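From: Nives Grasso
To: the Thursday readers list
Date: 3 Jul 2025
Subject: Re: Re: Ruth next, or straight on to Ezra?

Hi all,

Sorry for the slow answer, I've had the grandkids and then a cold (theirs, kindly shared). I'm going to quote Lewis's message because I know a few of you delete things as you go, Mirko!

Lewis Chisholm wrote:
> Hello everyone. Now that we've finished Jonah I'd like to put in a word
> for Ezra and Nehemiah. We've done short books all year and I think we're
> ready for something with a bit of heft. I know the lists of names put
> people off. My suggestion is that we skip them, or read the first few
> lines and move along. Ezra 2 alone could flatten a whole evening.
>
> The other option on the table was Ruth, which I love, but most of us
> could recite it. Happy to be outvoted.
>
> Also, does anybody have my blue commentary? It has a bus ticket in it
> at about the middle and I'd like to keep my place.
>
> Lewis

Right. First of all, I have the blue commentary. It's been on my piano since Easter and the bus ticket is exactly where you left it. I'll bring it.

Second, I'm with you on Ezra, and I'm not with you on the lists. I know, I know. But hear me out, because I went and read Ezra 2 out loud in the kitchen on Sunday afternoon to see how bad it would be, and I didn't find it bad at all. It took me less time than the rice. You get into a sort of swing with it, the children of this one and the children of that one, and then every so often there's something that makes you stop. There are the families who couldn't show where they came from, and the priests who went looking for their names in the register and couldn't find them. I thought that was one of the saddest things in the whole book and I'd never noticed it, I suppose because I'd always skipped it too.

And then there are the singers! And the gatekeepers, and the horses and mules and camels, all written down with the same care as the people. My mother kept a book like that when the family came out on the boat. She wrote down every sheet and saucepan. When I was a teenager I thought it was the dullest thing ever written, and now I wouldn't swap it for anything.

So my proposal is that we read all of it, lists included, but we share the lists around the room, a few verses each, and nobody gets corrected on their pronunciation. Ettore can do the really long ones as he enjoys them.

On translations: we got into a muddle with Jonah with everyone reading from something different, and I'd like one version that we all have for the reading aloud, and then bring whatever you like for the discussion. I don't mind which. Brunello has offered to run off the chapters in large print, which would be a blessing for my eyes, and I'd colour in the maps for anybody who wants one. He says up to 40 pages is fine on the Hundell printer at his work, and after that he starts to feel guilty.

I did look at that study guide Mirko mentioned, the Tollinier one. It's a handsome thing but I found it a bit bossy. Every chapter finishes with a page of questions that have only one possible answer, and you can feel the author standing behind you waiting for it. The introduction is good, though, especially on why Ezra and Nehemiah were treated as a single book for so long, and I've marked those pages if someone wants to borrow it. I'd sooner we made up our own questions the way we did for Ruth the first time, when we spent a whole evening on Orpah and what she went home to. I still think about that one.

The other matter is the dates in Ezra, which got Ettore and me into quite a discussion after the last meeting. Chapter 4 jumps ahead to later kings and then comes back again, and if you're reading straight through you think you've lost a page. I'd like to draw up a little timeline before we start, just one sheet, Cyrus at one end and Nehemiah and his wall at the other, so we can put a finger on where we are. Lewis, would you check it for me? You're much better on the Persians than I am.
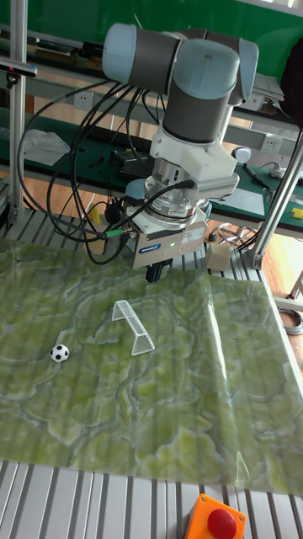
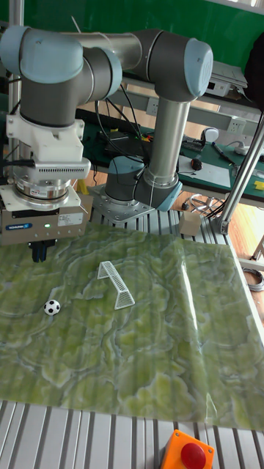

As for when we start, I'd say we give ourselves a couple of weeks to read the first two chapters at home. If we go at our usual pace, with time off when people are away, I think we'd be finishing Nehemiah in November, and that leaves us clear for the Advent readings. The Mussa Street hall is ours on Thursdays until then, same room, same dreadful urn. It would be lovely if someone could bring a second teapot.

Brunello, you asked me whether your sister could come even though she's never done anything like this. Of course she can! Tell her there's no homework police. She can sit next to me and we'll get lost in the names together.

One small favour as well. If you borrowed any of the red hymn books for the service in the park, could you pop them back on the shelf by the door? I'm not chasing anyone, I've just found one in my own car.

So that's one vote for Ezra with all its lists, and I'll happily do Ruth afterwards if there's a push for it. Let me know what you think, and Lewis, please don't buy another copy of that commentary, it's in my bag already.

Love to all,
Nives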